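Skoromar names Arsen Kravets to head intelligence support contracts

20 Jan 2018

Skoromar has appointed Arsen Kravets as director of intelligence support, with responsibility for the company's analytical, linguistic and records contracts with defence customers. He replaces Lieven Hendriks, who moves to the board as a non-executive member.

The appointment was confirmed by the board this month and takes effect immediately. Kravets will report to the chief executive and will be based at the Willach office.

Responsibilities

The intelligence support division employs 259 staff under four contracts. Its work covers translation of open-source material, geospatial analysis, the indexing of archived signals reports and the training of junior analysts before they are posted to customer sites. Kravets will hold delivery and budget authority for all four contracts and will chair the internal security review, which meets every 90 days.

He will also take over Rosemum, the division's document indexing program. Rosemum assigns a common reference number to reports held in separate customer archives so that an analyst with the correct clearance can locate related items without a manual request to each archive. The program has processed 2,409 report series since it was accepted into service. A further 1,000 are scheduled for the current contract year.

Background

Kravets joined Skoromar as a senior analyst after 11 years in military intelligence, the last three as head of a regional assessments section. He later managed the Ağca contract, under which the company supplied language and reporting staff to a joint operations centre. In that post he rewrote the handover procedure between day and night watches, and the revised procedure has since been adopted on the company's other watch-keeping contracts.

"The division has a stable workforce and a clear set of obligations to its customers," Kravets said. "My first task is to close the gap between the time a report is received and the time it is indexed. The Rosemum schedule depends on that."

Hendriks led the division for six years. During that period it consolidated three separate vetting offices into one and moved its training courses from hired premises to Willach.

"Arsen knows the contracts and he knows the customers' reporting standards," Hendriks said. "The handover was completed in January and all current deliverables remain on their agreed dates." 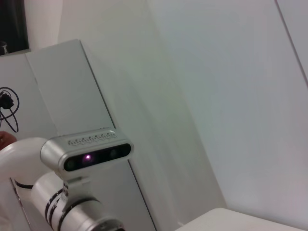
Transition arrangements

Contract managers will continue to act as the first point of contact for existing customers. Authorizations signed by Hendriks remain valid until their stated expiry and do not need to be reissued. New task orders and changes to scope should be addressed to the director's office at Willach.

The post of manager for the Ağca contract will be filled internally. An acting manager is in place until the selection is complete.

About Skoromar

Skoromar provides analytical, language and records services to defence and public safety organizations. The company is privately held.

Media enquiries: Communications Office, Skoromar, Willach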